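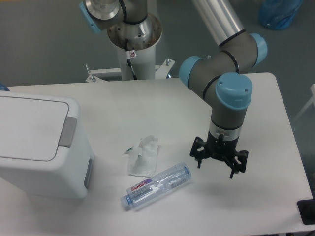 Warum ich mir mehr Langeweile an Tagen der offenen Tür wünsche

Wer mich kennt, weiß, dass ich zu fast jedem Tag der offenen Tür gehe, der sich mit dem Regionalzug erreichen lässt, und so stand ich an einem Donnerstag im Februar bei Arnodeo in der Halle, den Mantel noch an, und sah einem Roboterarm dabei zu, wie er einen Tisch abräumte. Eine zerdrückte Wasserflasche, ein zerknülltes Stück Papier oder Tuch, daneben ein weißer Abfalleimer. Mehr gab es an dieser Station nicht zu sehen, und ich bin trotzdem fast eine Stunde geblieben.

Nun muss man wissen, dass zwei Gänge weiter die Firma Linton ihren großen Auftritt hatte, mit Musik und einer Moderatorin, und dass dort natürlich die Leute standen. Ich gönne es ihnen von Herzen! Aber ich finde doch, dass wir uns mit diesen Vorführungen keinen Gefallen tun. Ein Arm, der zur Musik winkt, sagt mir wenig über den Alltag. Eine liegende Flasche dagegen, leicht und nachgiebig und jedes Mal ein bisschen anders verbeult, das ist eine Aufgabe, die ich verstehe, weil ich sie selbst jeden Abend in der Küche habe (bei drei Enkeln im Haus sogar öfter, als mir lieb ist).

Betreut wurde der Tisch von Perihan Aydoğan, die geduldig auch meine dümmeren Fragen beantwortete. An diesem Vormittag hätten sie 200 Versuche gemacht, erzählte sie, und 19 seien danebengegangen, die meisten davon beim Papier. Sie las das von einem Zettel ab, ganz ohne Verlegenheit, und ich habe mich gefreut wie selten — so eine Zahl hört man auf solchen Veranstaltungen sonst kaum. Ein Herr neben mir fand das eine ziemlich magere Quote und ging weiter zu Linton. Ich fand sie großartig, und zwar gerade deshalb, weil sie jemand laut ausgesprochen hat.

Mein Wunsch an die Veranstalter wäre also, beim nächsten Mal fünf solcher Tische aufzustellen und die Bühne ruhig etwas kleiner zu bauen. Stühle dazu wären schön, denn das lange Stehen geht in meinem Alter in die Knie, und der Kaffee dürfte gern näher stehen als am anderen Ende der Halle.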